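4.2 Release timing and regional dubbing

Films in the sample were grouped by whether the dubbed versions opened on the same day as the original or at a later date. Three of the 14 titles opened in all languages at once.

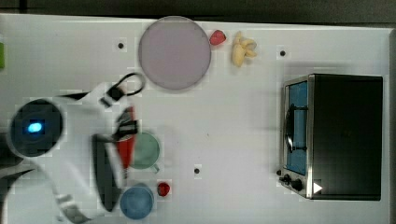
The remaining titles reached dubbed markets after a gap, the longest being the action drama Vinari, which opened in July in its original language and in the fall elsewhere. We surveyed 1,000 ticket buyers at theaters run by the Zetley chain and asked what had brought them in. The lead actor was the most common answer – ahead of the director, the songs and the trailer. 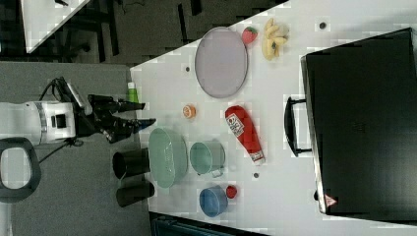
Naa Bonsu

Viewers of dubbed versions named the director more often than we expected. Many had seen an earlier film by the same director on television and remembered the title but not the cast. This was strongest for Mahama, a family drama with a first-time lead.
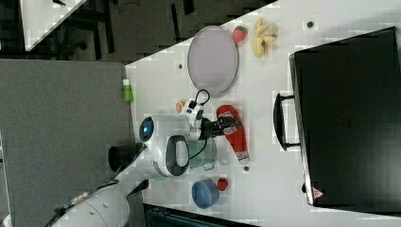
Figure 3. Tabletop with toy food and a white robot.

Announcements about a star's next project also had some effect. Respondents who had read such news in the past week were more likely to plan a second visit – though the survey did not ask which outlet they had read. Section 4.3 takes up ticket prices.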